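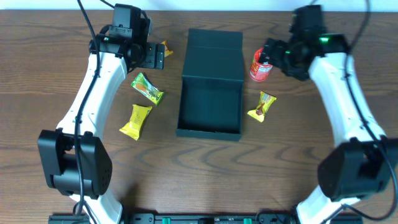 双臂装盒台:右爪夹住红罐上端,绿盒开盖,盒内还空着。

双臂装盒台 开机前安全检查与评估条件核对表(带批注)
版本:2025年5月
填表:Yiran Liao
复核:Cillian Flanagan
适用:Barkness 楼里的装盒台,跑“先停后提”对比评估时用

填之前啰嗦两句。表格的底子是 Candela Esteban 写的,原版只管安全,打勾就完事。后来我们做“先停后提”这组实验,有几轮结果怎么看都不对劲,回头一查,全是台面条件没摆一致,跟策略本身没什么关系。所以我把评估条件也塞了进来,顺手在每项后面写了批注。批注是我的口气,嫌烦的话可以只看“结果”那一行,但标了“待改”的请务必读完!

结果写法:合格 / 待改 / 停用。写“停用”就别上电,直接找 Cillian。

一、上电之前

1.1 底座导轨与紧固件
检查方法:手扶住臂座,左右各推一下,再前后推一下,看导轨跟桌沿之间有没有相对移动。绿色的紧固件逐个用手拧,拧得动就算松。
结果:合格
批注:推的时候请推臂座,别推白色连杆!上次有位新同学抱着连杆晃,关节零位跟着跑了,Aleksi 重新标定到很晚,脸色不太好看。另外拧紧就行了,别拿长柄扳手使劲,桌子是木头的,压出印子来很难看。

1.2 沿臂走线
检查方法:断电状态下,用手把每条臂从收拢位慢慢带到最远位,眼睛盯着黑色线缆,看弯折处有没有绷直,有没有卡进关节缝里。
结果:合格(左臂)/ 待改(右臂)
批注:右臂外侧那段线的余量我觉得留多了,手腕翻过来的时候它会往外甩。跟 Iulian Sârbu 讨论过,他说甩一点没事,我说甩一点也会进腕部相机的画面,而策略是看着画面做决定的呀。最后折中:加一个绑扎点,绑完重新做一次全行程。还没绑,所以写待改。绑扎带用软的那种,硬的会割线皮。

1.3 夹爪指面
检查方法:看指面有没有粘着糖纸碎屑、胶痕,螺钉有没有冒头。用酒精布擦,等干了再上电。
结果:合格
批注:装零食的台子,指面脏得比别的台子快多了。糖果包装的封边很容易蹭下一点亮片来,粘在指面上以后,抓罐子会打滑,抓小包装又会粘着不掉。擦干净以后那种“松手了东西还挂着”的失败少了很多,我们差一点就把它写成策略的毛病,想想都后怕。

1.4 急停按钮
检查方法:按下,确认伺服断开;旋开,确认不会自己恢复运动,必须在终端里重新使能。
结果:合格
批注:每次都真按,不许“看着是好的”就打勾。按之前先用手托住两条臂,断使能以后它们会往下沉,下面要是放着东西就压扁了。Candela 原版里没写托臂这一句,我补上了,代价是一块压成饼的巧克力。

1.5 人员位置
检查方法:确认臂的活动范围里没有人的手、头发、挂绳、耳机线。操作员一人,急停旁边一人,两个人都答应了才上电。
结果:合格
批注:“答应”指的是出声答应,点头不算。站急停旁边的人不许同时看手机,也不许同时记分。我知道人手紧,可是记分可以看回放,急停没有回放。工牌请摘下来放柜子里,塞进衬衫口袋照样会掉出来。

二、上电之后,运动之前

2.1 指示灯
检查方法:两边夹爪处的绿灯应亮起,颜色稳定。闪烁、变色、不亮,都写停用。
结果:合格
批注:两边亮的样子本来就不对称,左边小小的一点,右边亮一些。不要因为“看起来不一样”就去拔插头(说的就是我自己,第一周干过)。拿本台的正常照片对着看就好。

2.2 零位与软限位
检查方法:跑零位脚本,看每个关节的偏差有没有报黄;手动点动到软限位,确认会停。
结果:合格
批注:点动请用最低速。软限位的参数是从 Lalwood 那套台子抄过来的,桌面高度不一样,Aleksi 改过一版。文件名里带“旧”字的千万别加载,它让夹爪可以低过桌面,木桌上那道划痕就这么来的。

2.3 夹持力上限
检查方法:夹空罐,看罐身有没有凹;再夹软包装,看封口有没有崩。
结果:待改
批注:罐子没问题。软包装那边,我觉得现在的上限还是高。鼓着气的小包装被夹一下,声音能把旁边工位的人吓一跳。Cillian 的意见是先别动,评估期间改夹持力,前后数据就没法比了。有道理,所以这一项挂着,等整组跑完再降。谁也别偷偷改!

2.4 两臂互撞检查
检查方法:在仿真里把当天要用的初始位姿过一遍,确认两个腕部之间留有余量;再在实机上用低速走一遍。
结果:合格
批注:两条臂都往桌子中间弯,盒子又摆在中间,最容易碰的就是盒口上方那一块。仿真模型里腕上的模块当初画小了,Iulian 重新量过尺寸,现在模型是对的。如果你自己的电脑上还是旧模型,仿真说不撞,你也别信。

三、台面条件(评估专用,平时采数据可跳过)

先交代一下为什么要抠得这么细。“先停后提”的想法很简单:遥操作示范的时候,操作员夹住物体以后先停一小会儿,再往上提。训练出来的策略会学到这个停顿,提起之前它等于多看了几眼,夹歪了还有机会松开重来。对照组用的是一气呵成的示范,动作漂亮,看着也舒服,但夹歪了它照提不误。两组示范数量一样,各82段,同一批操作员,同一套初始摆放。既然比的是这么小的一个动作习惯,台面上别的东西就得尽量不变。

3.1 盒子
检查方法:盒子放在两臂之间,盖子完全翻开立在远离底座的一侧,内部清空。用卡片上的角标对齐。
结果:合格
批注:盖子要立住!它要是往回倒一点,放东西的时候就会刮到,那一轮算谁的?我们吵过。现在的规定是:策略启动前盖子没立稳,该轮作废重跑;启动后被臂碰倒,算策略失败。还有,上一轮的零食真的要拿干净,深绿色的盒子里头暗,小包装贴着盒壁很容易漏看,用手摸一圈。

3.2 物体与摆放
检查方法:按当天的摆放卡放置红罐和零食,朝向也照卡片来。罐子用空罐。包装破了的换新的,同款同色。
结果:合格
批注:别吃评估用品。真的。想吃去茶水间,柜子里有一整箱。换新的时候看一眼包装图案,厂家会改版,颜色差一点人觉得没什么,策略可未必。我特意留了一袋旧包装的,标签写着“勿动”,请把它当样品看待。

3.3 光线
检查方法:窗帘拉到底,顶灯全开,台灯关闭。拍一帧空跑图,跟参考图对比。
结果:合格
批注:光滑的包装纸反光很厉害,斜着放的时候尤其明显,一条白光横在上面,连我都看不清字。下午有太阳的那阵子如果窗帘漏缝,请等一等再跑,喝杯水,不差这一会儿。

3.4 随机顺序
检查方法:两个策略的上场顺序由脚本抽,操作员启动前不看策略名。
结果:合格
批注:这一条是 Candela 坚持加的,我当时还觉得有点小题大做。后来发现我自己摆东西的时候,如果知道接下来是“我们的”策略,手会不由自主摆得规矩一点。嗯,人就是这样。现在终端里只显示代号,跑完一整批再解开。

四、运行中

4.1 介入规则
检查方法:出现以下情况立即急停:夹爪压住桌面还在往下走;两腕接触;线缆挂住物体;有人伸手进入活动范围。
结果:合格
批注:罐子歪着被提起来,不需要急停。我知道看着揪心,它斜斜地吊在指尖上,好像下一秒就要滑下来,新同学十有八九会去按。让它去,要滑就滑,滑了记一次失败。“先停后提”要看的恰恰是歪了以后怎么办,你按掉了我就看不到了呀!罐子是空的,掉下来也砸不坏什么。

4.2 停顿期间
检查方法:夹爪合拢后策略进入停顿,操作员不得判断为“卡死”而重启。超过摆放卡上写的时限再处理。
结果:待改
批注:时限的字印得太小,趴在桌边才看得见,可人又不该趴在桌边,矛盾了。我会重印一版大字的,贴到终端旁边。

4.3 记分
检查方法:每轮结束由记分人看回放填写:成功、失败、作废,三者必选其一。失败要写明在哪一步。
结果:合格
批注:“差一点就成了”没有对应的格子,请不要自己画格子。Cillian 画过一个,还涂了颜色,被我擦掉了。

五、收尾

5.1 两臂归位后断使能,再断总电
结果:合格
批注:顺序别反。直接断总电,臂会沉下去,参见1.4那块巧克力。

5.2 清台,盒盖合上,零食按款入袋
结果:合格

5.3 日志上传,核对轮数与表格一致
结果:合格
批注:日志名用台号加批次,不要用“最终”“最终改”“真的最终”。存储走 Cistimier 那个目录,旧目录只读了。

附:这一批跑下来的情况

有人问我结果到底怎么样,那就写在这里,省得一个个回消息。

“先停后提”的策略跑了35轮,失败9轮,作废的不算在内。失败里头最多的是放进盒子时碰到盒壁弹了出来,这类失败停顿帮不上忙,毕竟停顿发生在提起之前。提起阶段的失败只有2轮,都是小包装,夹到了封边,撕滑了。对照组同样跑了35轮,失败明显更多,而且多半栽在提起那一下。具体数字我先不贴,Iulian 还在复看回放,有几轮他跟记分人的判断不一样,等他看完再说,免得我先嚷嚷出去又要改。

我个人的感觉(只是感觉,不进论文):停顿最管用的是罐子。对照组夹歪了就这么提着走,到盒口上方姿态已经救不回来了。加了停顿的策略偶尔会松开,往下挪一点再夹,第一次看见的时候我在旁边叫了一声,把站急停的 Aleksi 吓得真按了下去,那轮作废。抱歉抱歉。

不太满意的地方也说一下。停顿让每轮变长了,对包装平整、本来就好抓的零食来说纯属白等。Candela 想试试让停顿长短跟着物体变,示范时由操作员自己掌握;我担心那样一来每个人习惯不同,数据会很杂。Wojcik 那边的台子愿意帮我们再跑一遍同样的对比,他们的桌面和夹爪都跟我们不一样,我挺期待的,计划放在9月。去之前这张表会改一版,把只适用于本台的条目挑出来单独放。

待改项跟进

1.2 右臂线缆加绑扎点:Iulian,绑完重做全行程,通知我复查。
2.3 软包装夹持力:等整组评估结束,Aleksi 负责下调,改前改后各留一份参数。
4.2 时限卡重印:我来。

复核意见(Cillian Flanagan):同意上电。1.2没绑好之前,右臂不跑大幅度翻腕的摆放卡。另外,4.3那个格子我还是觉得有用,下次开会再提。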